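Home | Talks | Workshops | Notes | Contact

Filed under: Talks and handouts

Pegboard on a Table: speaker notes
May 3, 2019

(Start with the board already standing up. Wait for people to sit.)

OK, so I want to talk about pegboard, and I mean the little kind that stands on a tabletop, because I think we all got sold on the garage wall version and never looked any further! I built my first big one for the Ploris workshop and it had 154 hooks on it, and I used maybe the bottom two rows. Everything else was decoration.

Next slide. Why small? You can turn it. You can carry it to the next table. If you bend it a bit it stands up by itself (pass the sample around now, and ask for it back, I lost one in July).

Clips. People always ask about clips. My rule is one color per job, so green is for whatever I'm in the middle of. At Wimitari we tried 7 colors and I could never remember what purple was for.

Then the loose bits. Small plastic pieces wander all over a white table, and the see-through ones are the worst, you put your elbow on them and there they go. I keep mine in the middle, in front of the board, where I can reach with either hand. No trays yet! Trays come after you know what you're using.

(Skip this part if we're running behind.) The Szénási kit comes with 185 pieces and I'd say dump out 16 and leave the rest in the bag until lunch. 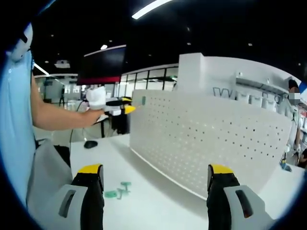 Cables and mice, last thing. Push them back behind your working hand before you start, and leave the front half of the table clear for the small stuff. I do this every single time and I still end up with a cord across my elbow, so do it again after the break.

Questions, then everybody picks a table. Bags go under the chairs, please.

Related
Labels that stay stuck
Clemenis table day: what to bring
Sorting small parts without trays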